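Setting up a pick-and-place task with the Kasska arm kit

Before you start, bolt the arm to its base, plug in the power adapter and install the Semaan control software. Keep the cables on the floor, well away from the arm's path.

1. Clear the table and put out a few light items of different shapes. Cups, small boxes and a shallow bowl are good for a first try.
2. Open Semaan and choose New Task.
3. Set the speed to 50 per cent. You can go up to 80 once the task runs cleanly.
4. Guide the gripper by hand to a point beside the first item, level with its top, and press Save Point.

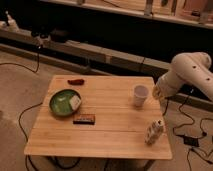
Can I use paper cups with the standard gripper?
Use the Soft grip setting for these. The normal setting will crush an empty cup.

5. Save a second point with the gripper closed on the item, then a third above the place where you want it dropped.
6. Press Run and keep one hand near the stop button.

If the arm stops short, save the second point again a little lower. Semaan holds up to 1,000 points, so there is no need to delete old ones.

Instructions by Rania Hamdan. Last updated 21/12/2025.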